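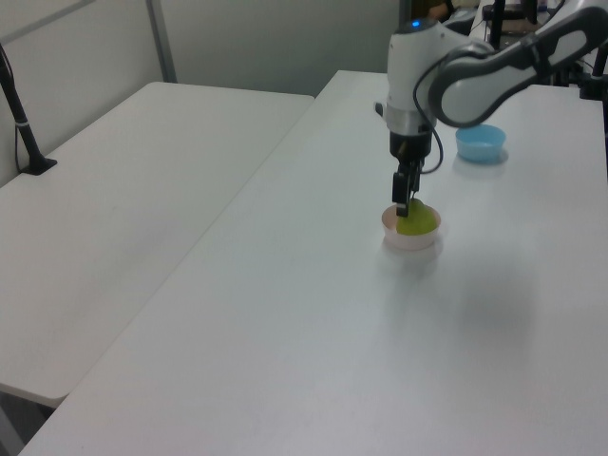 저녁 설거지를 끝내고 나면 늘 같은 생각을 한다. 이걸 로봇이 해 줄 날이 오긴 올까? 나는 온다고 믿는 쪽이고, 요즘은 그 믿음이 꽤 단단해졌다(친구들은 또 시작이라며 웃는다).

집안일이라고 하면 다들 빨래 개기나 요리부터 떠올리는데, 내가 제일 재미있게 보는 건 훨씬 시시한 일이다. 그릇에 담긴 물건을 집어서 옆 그릇으로 옮기기. 세 살짜리도 하는 일이지만 팔 하나에 그리퍼 하나 달린 기계한테는 만만치 않다. 그릇 벽이 있으니 손가락을 곧게 세워 내려보내야 하고, 물건이 그릇을 거의 채우고 있으면 손가락이 들어갈 틈부터 찾아야 한다. 울퉁불퉁한 물건은 어디를 잡느냐에 따라 결과가 달라진다. 세게 누르면 그릇이 밀리고, 살살 잡으면 들다가 떨어뜨린다. 우리가 귤 하나 꺼내면서 이런 계산을 한 적이 있던가!

지난 10월 Rusenside에서 열린 작은 공개 행사에 갔을 때도 그랬다. Clirholm 팀의 시연은 물건 5개를 하나씩 옮기는 게 전부였고, 최대 40분까지 걸릴 수 있다는 안내가 붙어 있었다. 옆에서 같이 보던 Wajid Lashari는 "내가 하면 10초"라고 했다. 맞는 말이다. 그런데 로봇이 한 번 놓친 물건 쪽으로 다시 내려가 각도를 바꿔 잡는 순간, 둘 다 입을 다물고 봤다. 정해진 동작만 되풀이하던 예전 기계였다면 허공을 집고 지나갔을 것이다.

그래서 지금 집안일을 맡길 수 있느냐고 물으면, 우리 집 부엌은 아직 아니라고 답하겠다. 싱크대에는 물이 튀고, 젖은 접시는 미끄럽고, 숟가락은 꼭 냄비 밑에 깔려 있다. 깨끗한 탁자 위에서 되는 일이 거기서도 되려면 한참 더 연습해야 한다. 작업장은 사정이 조금 낫다. 놓을 자리를 사람이 정해 줄 수 있고, 부품 상자에서 꺼내 트레이에 담는 일이라면 느려도 쓸모가 있다. 나는 그쪽에서 먼저 자리를 잡을 거라고 본다.

집에서는 장난감 정리부터 시켜 보고 싶다. 바구니 2개를 놓고, 블록은 이쪽, 인형은 저쪽. 밤새 걸려도 괜찮다. 아침에 거실 바닥을 맨발로 걸을 수만 있다면 나는 기꺼이 첫 손님이 되겠다.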